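Toy Library Update: Play Produce Sets Now Available for Loan

The Vostidstead Toy Library is pleased to advise members that its play food collection has been renewed for May. The purchase was supported by a grant of $3,000 from the Sutherland Community Fund, and 27 sets may now be borrowed from the Comska Street branch.

Each set contains toy fruit and vegetables suited to sorting, naming colours and pretend shopping. 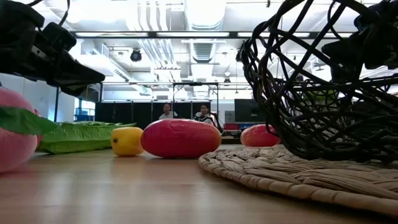
Toy produce set out on the table beside the black wire basket.

Sets may be kept for two weeks and renewed once. Members are asked to wipe each piece with a damp cloth before returning it - please do not use the dishwasher. 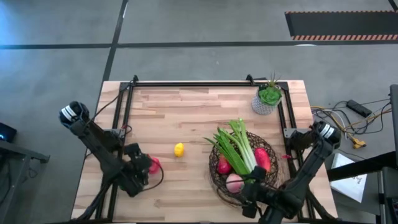
Packing away is a useful part of play, and the library encourages families to let children do it themselves. Children may begin with the larger items and finish with the small ones. With the leafy greens, the red pieces and the pink fruit in the basket, the little yellow one on the tabletop is still to be collected. Missing pieces incur a charge of $5 each.

Enquiries and bookings should be directed to Vittoria Leone, Collections Coordinator, at the Comska Street desk.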